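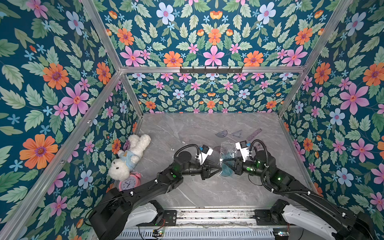
At Konora's open day in Clardale, the two-arm cell ran from 10 a.m. Both arms share one rail – a choice Sharon Owino defends on calibration grounds.

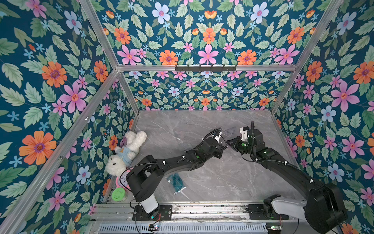
The grippers face each other over a piece of clear plastic.

Thin plastic is the hard part. Owino's group has logged 2,181 bag-handling runs, 436 of them on the current fingers, and wants up to 1,000 more by July.

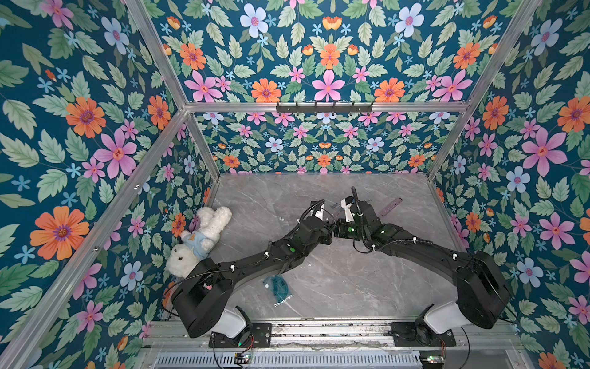 Both arms at mid-table, with a ruler near the back wall.

Visitors asked mostly about cycle time. Owino quoted 31 seconds.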